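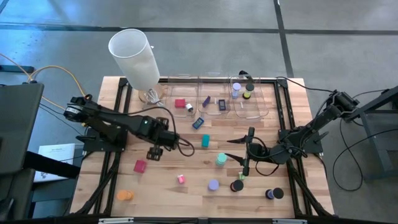

Tabletop of joined wood strips, black rails and two robot arms

Borkalville Football Club
Minutes of the monthly club meeting, Monday, March 21, 2022

Opened at 7:04 p.m. Quorum present. Apologies received from the under-14 coach and the kit manager.

1. Minutes of the previous meeting
Accepted with one correction: under item 5, "reserve fixture" should read "reserve friendly." Signed by the chair.

2. Matters arising
The dugout roof on the far side has been patched. The contractor's invoice has not arrived. Carried forward.
The league has confirmed receipt of the amended squad list for the second half of the season.

3. First team report
The cup tie away to Lelley was lost after extra time. The manager reported that the defensive shape held until the second substitution and that the winning goal came from a short corner the players had not been set up for. Set-piece work has been moved to the first half of Thursday training.
Two players are unavailable for the Salem match, one through suspension and one with a hamstring strain. The manager asked for permission to register a goalkeeper on dual terms until the end of the season. Agreed, subject to the league form being returned by Friday noon.

4. Gate and finance
Gate receipts for the last home match came to $2,280, with an attendance of nearly 200. The program sold out before kickoff. The print run will stay as it is for Salem and be looked at again before the final home match.
The league fine for the late team sheet, $200, has been paid. The secretary will now send team sheets from the match-day phone — the clubhouse connection dropped on both recent occasions.

5. Pitch
The north goalmouth remains heavy. The ground staff asked that no warm-up drills be held inside either penalty area until further notice. Visiting teams will be told on arrival. Reseeding is planned for the week after the last home fixture. A quote for drainage along the north touchline is to be obtained, with work no earlier than October.
Floodlight 3 is slow to reach full brightness. Switch-on for evening matches moves to 45 minutes before kickoff.

6. Travel to Viltico
Kickoff at Viltico has been brought forward to 1:30 p.m. at the host club's request. The coach will leave the clubhouse at 10:15 a.m. Supporters may take spare seats at the usual fare once the squad list is final. The change strip is needed, as both clubs play in green. The kit manager is to check the number 12 shirt, reported torn at the collar.

7. Youth section
The under-14s have two postponed matches to play before the league cutoff. Midweek dates have been offered to both opponents, with one reply so far.
A request to use the main pitch for the under-16 semifinal was discussed. Deferred until the ground staff can inspect after this weekend's match.

8. Any other business
The away changing room shower has low pressure. A plumber is to be called.
Nets for the training goals: replacement approved, one pair.

Meeting closed at 8:31 p.m. Next meeting in the clubhouse, date to be posted on the notice board.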